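Sheehan Opens Waste Sorting Trial for Small Offices

May 2024 -- Sheehan, a supplier of interior waste containers, has begun a trial of paired bins in 30 office suites managed by Zondero. Each suite receives a rectangular blue plastic bin for recyclables, to be placed beside the existing trash can. Collection intervals will be set by fill level.

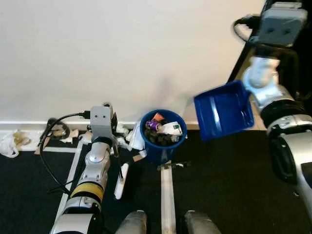 FACILITIES / WASTE AND RECYCLING

A dark blue cylindrical can filled to the rim, with tissues spilled onto the carpet and a can and paper among the trash, is the condition the trial addresses. Drink cans and clean paper go to the rectangular bin. Tissues remain in general trash.

Suites will be inspected through July. Loads are weighed at the Irell transfer site -- mixed loads are recorded separately. Sheehan has allocated 1,000 bins for a second phase.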